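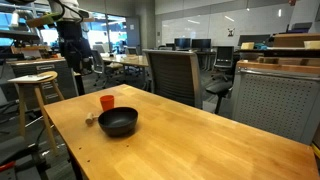
Oiling the kitchen table: what we learned after one winter

February 19, 2019

Many members of our Ponden neighborhood circle have written to ask how to take care of a solid wood table in the cold months. The question comes each year at the same time, when the heating has been on for a long while and the wood begins to look gray and thirsty. I promised in the last newsletter that I would write down my own method. It is not the only method, and I am not a carpenter. I learned it from my grandmother, from two books, and from several mistakes.

First, something about the air. Wood takes in water from the air and gives it back, and it does this all its life, also after it has become a table. In August my kitchen is humid and the boards are a little wider. In February the same boards are narrower. If the table is made from many strips glued together, the movement is shared between all of them and you will hardly see it. If it is made from three or four wide planks, you can sometimes put a fingernail in the gap between them. Do not fill this gap with anything. In summer the planks need their place again, and a hard filler will be pushed out or will split the edge. I filled mine once, with a product for window frames, and I spent most of the next July removing it with a dull knife.

The second matter is to know what is on your table now. Put a few drops of water on it in a place where nobody eats, and wait for 5 minutes. If the drops stay round, the finish is still closed and you can leave it alone for another season. If they sink in and leave a dark spot, the table wants oil. If they stay round but the surface is shiny like glass, you probably have varnish, and then the rest of this article is not for you. Oil on top of varnish only makes it sticky.

Now the cleaning. I take everything off the table the evening before, and wipe it with a cloth and warm water with very little dish soap. Then I wipe it once more with clean water, and dry it with a towel. It must stand overnight. People often want to skip the night, and I understand them, but oil closes the surface and the water below it has a hard time getting out. My sister-in-law has a white cloud in the middle of her table for this reason, and it has been there for two years.

In the morning I sand by hand. A machine is too quick for me and leaves small circles which become visible only when the oil is on. I begin with 120 paper if there are rings from cups, and end with 180. Always go in the direction of the strips, also at the ends, where the arm wants to turn. For the ordinary winter oiling the 180 is sufficient, and I need no more than half an hour. Remove the dust with a vacuum cleaner first and then with a cloth that is only a little damp.

About the oil there are many opinions. Olive oil and sunflower oil should stay in the bottle for cooking, since they go bad in the wood and smell after some weeks. Linseed oil is cheap and gives a warm color, but it dries slowly and becomes more yellow with time. Tung oil is harder and dries faster, but please check the label, as many cans with this word on them contain something else. Mineral oil never dries, so it has to be repeated often, and it is what I use for cutting boards. For the table I use a mix of linseed oil and beeswax, which I buy at Hviid, the paint shop behind the station. They sell it in a can of 300 milliliters, and one can is enough for my table twice.

Pour a small puddle, the size of a coin, and rub it out with a cotton cloth until it disappears. Then the next puddle. It is better to have too little than too much. When the whole top is done, I wait 20 minutes and take away everything that the wood did not drink, with a dry cloth, and with some force. This is the step where most tables go wrong. What stays on the surface turns into a skin, and the skin collects crumbs and cat hair. Do not forget the underside! If only the top gets oil, the two sides take up moisture at different speeds and the board can bend. The underside does not need to be beautiful, one quick coat is fine.

A serious warning: cloths with linseed oil can start burning by themselves when they lie in a ball in the trash. I am not saying this to make the article exciting. Put them in a jar with water and a lid, or hang them flat outside until they are stiff. Our building had smoke in the cellar some years ago from exactly this.

The table should rest for one day before you eat at it, and for almost a week before you put something wet or heavy there. We eat in the living room during this time, from our knees, and the children like it more than I do.

Several of you asked about chairs and stools. The seats can be treated in the same way, but please give them two full days, and test with an old white cloth before anybody sits down in good pants. For the legs I use hardly any oil at all. If a leg moves in its hole, that is often only the dry air, and I would wait until May before gluing it.

A reader from the Skarkitz side of the river wrote that she has used only soap flakes on her table for 30 years -- no oil, no wax -- and that it is pale and smooth like a stone. I believe her. It works well for light woods such as beech and ash, if one repeats it every few weeks. I have not the patience for it.

For those who want to try the oiling in company, there will be an afternoon in the Ornberg hall on the second Saturday of next month. Bring a cutting board or a small piece of furniture which you can carry alone. The oil and the paper are there, and the cost is 70 crowns per person for the material. Please bring your own cloths, and a jar with a lid to take them home in. Places can be reserved at the front desk of the hall until the Wednesday before.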